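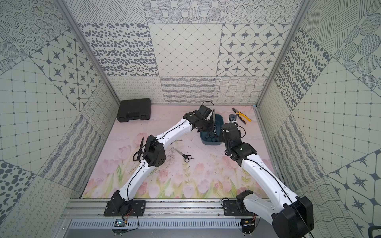
What should I budget for spares on a two-arm bench setup?
Posted by Myfannwy_G

I have $549 left to spend by Saturday and need to split it between spare parts and a better base for the work area. The job is putting hand tools away in a tub. Mostly scissors with black handles, plus a pair of yellow and black pliers. Both arms bolt to one aluminum rail. Rowlands quoted me $180 for a set of 4 gripper fingers, and Ultia wants $74 for a plain rubber mat. Are the fingers worth it, or should I put the money toward a spare motor?

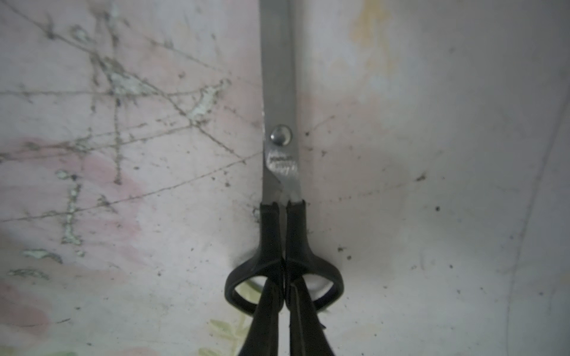
I don't want to buy twice, and shipping to Flaltport is slow.

Bamevus
Buy the motor first. Fingers can wait if yours still close evenly. A dead motor stops the whole job until the new one arrives. Check the part number against the joint you plan to cover, as the shoulder and wrist may not use the same one. I'd get the mat too and keep what's left for cables.

gearbox_dan
rubber mat yes. cant speak to the fingers, I print mine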